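Newsroom > Press releases > Packing and reuse

Henao presents divided carton packing for used computer power supplies

CLANDSIDE, August 2018 – Henao, a company for the recovery of computer parts, today announces a new packing service for used power supply units. The service is called Vendmont and is open to repair shops, schools and offices that want to pass on working parts from old desktop computers. The first packing hall for Vendmont is in Broltthorpe, on a floor of 900 square meters.

A power supply is a heavy metal case with many thin wires coming out of one side. When such units travel together in one big carton, the wires get caught under the cases, and the connectors at the ends suffer. In a check made by Henao in May, on 226 units received from customers, the most frequent damage was a bent or cracked connector. The units themselves were very often in good condition.

"We were receiving good parts with bad ends," says Rocío Cuadros, head of packing at Henao. "A person had opened the computer with patience, taken out the unit with patience, and after that everything went in a box like potatoes. It made us a little sad, so we started with the box."

The Vendmont carton is an open cardboard box with divider walls, also of cardboard. Each unit goes into its own compartment with the metal case down and the wires up. The bundle should stay on top, where the next person can find the connector without pulling. Henao accepts cartons that have been used before, and a rough edge is no reason to refuse one. What matters is that the bottom is firm and the dividers stand straight.
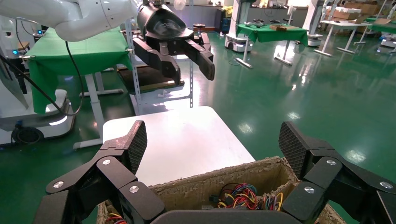
How the service works

Customers can order flat dividers in 2 sizes, or cut their own from the drawing that Henao sends with the first order. The larger size makes 6 compartments. Henao asks senders to follow these points:

– Unplug the power cord and keep it apart from the units.
– Do not cut the wires, even if they look too long.
– Gather the wires in a loose bundle. Please do not use tape on the connectors.
– Put the metal case in first and lay its own bundle over it.
– Keep loose cables in another box.

In Broltthorpe, the units are taken out of the carton, inspected and given a label. They are then packed again, for reuse or for material recovery. A large part of the hall is used for white worktables and tables with green covers, which are easy to keep in order. The green floor was finished before the first deliveries.
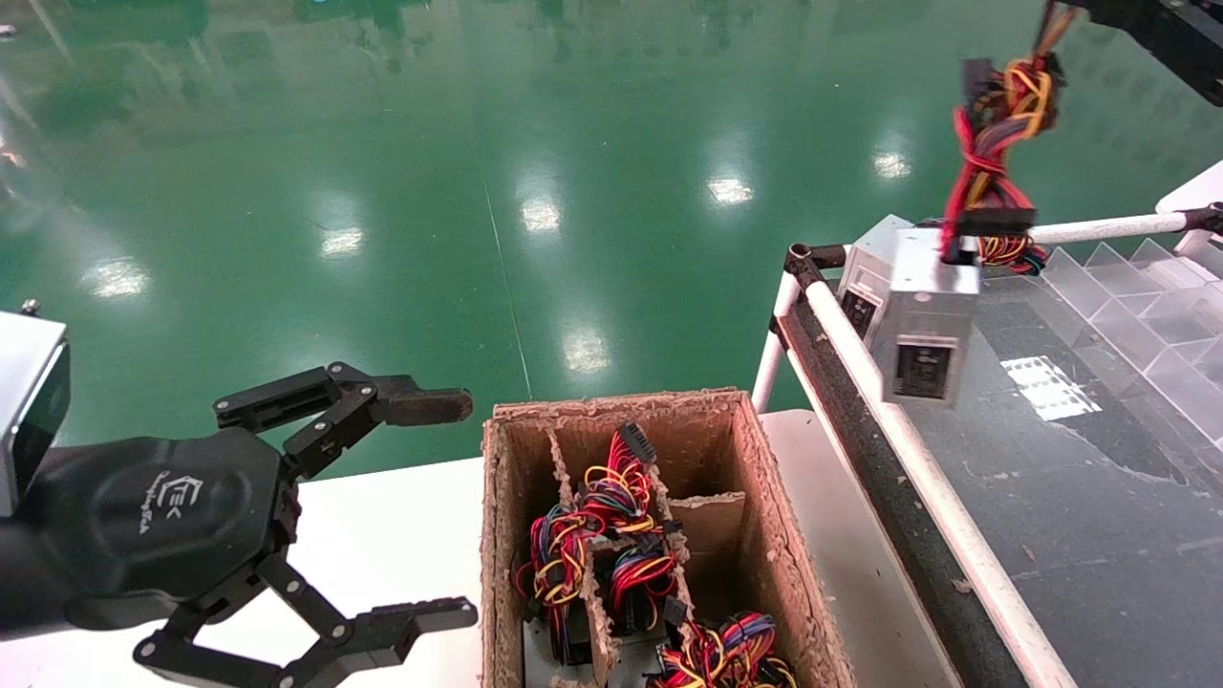 Power supply units and their wiring at the packing line, with a divided carton on the white tabletop.

"Many visitors ask how the packing works," says Cuadros. "I always show them the cardboard. A divider costs very little and it can save a connector that is difficult to replace."

The service is offered first to customers in Clandside and Broltthorpe. Other places will follow when the return of empty cartons is well organized – this part still needs some work. Price lists and the divider drawing are sent on request.

About Henao

Henao collects, sorts and repacks parts from desktop computers. Its office is in Clandside.

Reader comments (3)

benchworker: Do you take the small units from slim desktops also? They would slide around in a compartment made for the normal size.

Henao Press Office: Yes, we take them. Please order the smaller divider, and fold a strip of cardboard for the free side.

M. from the school workshop: We tried it with our own dividers from old cartons. Cutting them took the whole afternoon but the wires stayed where we put them. Is the drawing also available in inches?

Contact: Henao Press Office, Clandside | © 2018 Henao | Back to top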